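Budgeting for a kitchen arm

Price the gripper and the arm on separate lines. At Sestadby the arm quote held steady, but gripper parts added 30 percent by May. Allow for a spare set of fingers, a wrist camera and one mounting plate.

Measure your widest cup and thickest handle before you ask Kimau or Longo for a quote - stroke is costly to change later. Run the tasks in simulation first. Three renders from the Kullum kitchen model:

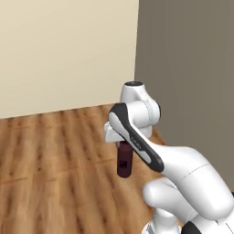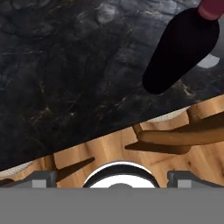
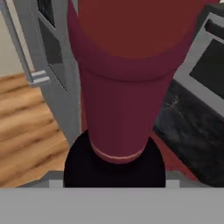
Hold back 8 hours of integrator time for each new object. Get the service rate in writing, and check that the warranty covers liquid spills.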